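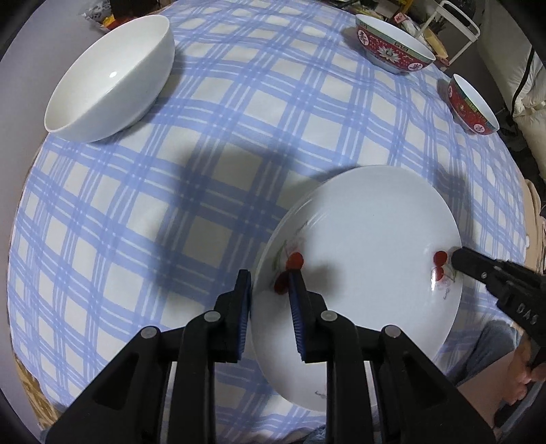 Hand-held gripper

Categories: Grippers and end tools | Teaching by demonstration | Bench notes

Reading time: 4 min

Search this wiki Go Advanced

A hand-held gripper is a robot's hand with the robot taken off and a handle put on. You hold it, you squeeze, the fingers close, and a camera fixed to the tool watches what they do. The idea is that a person can do a job with the same fingers the arm will have later, so the arm has something sensible to copy. I've been trying them out at Ostham for a good while now and I look after this article, so most of what follows is what I've found myself, with bits added by Cinzia Fabbri and Kofi Akolgo where they knew better (which is often).

Names

People call these things all sorts. Kofi says "grabber", Cinzia says "handset", and the old Nurkley manual calls it a "portable demonstration effector", a phrase I have never heard anyone say out loud. I'll stick with gripper. The part that touches things is the pad, the part that carries the pad is the finger, and everything behind that is the linkage.

How it works

Most of the ones I've used have two fingers that stay parallel as they close. That's done with a set of bars joined at pivots, so squeezing the handle brings the pads together face to face and they don't pinch like scissors. It matters a lot with crockery! A scissor grip touches a plate rim at one point and the plate swings round it. A parallel grip gets a bit of flat rubber on each side and the plate mostly behaves.

The camera usually has a very wide lens, so straight lines bow outwards near the sides and the corners come out black. You get used to it quickly, and on a striped or checked cloth the bending is easy to spot, which is handy when you want to know whether two cameras have been set up the same way. Tatsuya Ichikawa likes a patterned cloth for exactly that and I've come round to it, though I still think a plain one makes white china easier to pick out by its shadow.

Pads

If you only change one thing, change the pads. I tried smooth ones first and I wouldn't bother again. Ribbed rubber holds a glazed rim far better, and dark rubber shows up nicely against white porcelain, so you can tell in the recording where finger ends and plate begins. On the Zuvisis set the ribs run across the finger. Cinzia cut herself a pair with the ribs running lengthways and prefers those for bowls – I couldn't feel much between them, but she has handled far more bowls than I have.

Soft foam pads turn up in older notes. They're kind to the china and hopeless for everything else, and they go crumbly.

One hand or two

You can do plenty with a single gripper. Cups are easy, and so are small bowls if they're upright. A big flat plate is where I gave in and picked up a second one. With the near rim between one pair of pads, you can tilt the plate up off the cloth, but it wants to pivot, and a finger from the other gripper against the far side settles it down. Then you can turn it, carry it, or slide it over another plate.

The awkward bit is your own arms. Two handles and two linkages take up a surprising amount of room over a small table, and the shadows fall right across whatever you're holding. I work sitting down with my elbows out and it looks ridiculous. Akosua Sowah stands, and she gets less shadow than I do, but she also gets a sore back by teatime.

Bowls on their sides

These deserve their own heading. A bowl lying tipped over offers you one thin edge and a lot of slippery curve, and the shine inside it can fool a camera into seeing an edge that isn't there. What works for me is to take the rim with one finger inside and one outside, lift a little, and let the foot swing down. Patterned bowls are easier to follow than plain white ones. I'd include both in any set.

Comparing models

The comparison we did in November used 4 models and 7 pieces of tableware, with 361 attempts kept in the end. I had wanted 1000 and I was told to be reasonable. The Nurkley has the lightest squeeze, lovely for a long afternoon, but its fingers flex under a heavy plate. The Zuvisis is stiff and exact and tires your hand out. The Akolgo (Kofi's own design, so take my opinion with some salt, we share a kettle) sits between them and has the best handle by miles. The fourth was a printed copy of the Nurkley with a sticky pivot, and it would be unfair to say more until Ximena Varela has rebuilt it.

Still to do

The section on cutlery is empty because I keep dropping the forks. If you've had luck picking a fork up off cloth, please add it under Pads, with the pad type and which way the ribs go.

See also: Finger linkages; Wide lenses; Plate handling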